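Managers at the Staltham laundry say the arms from Walex will take the dull jobs and leave the staff the interesting ones. I have asked three times which ones those are.

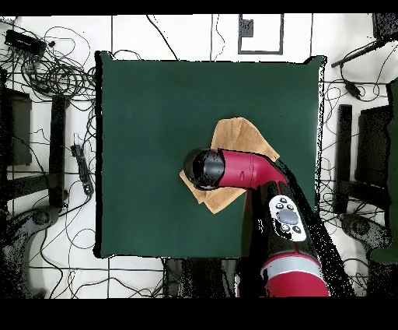
Folding is a job people get good at, and pay ought to follow that. At Hidbridge, four folders became minders, on a lower grade, watching machines and stepping in when they stick. A black gripper pressing on a crumpled tan towel may well be progress - but someone still has to stand by it, and I would like to see her wage slip first.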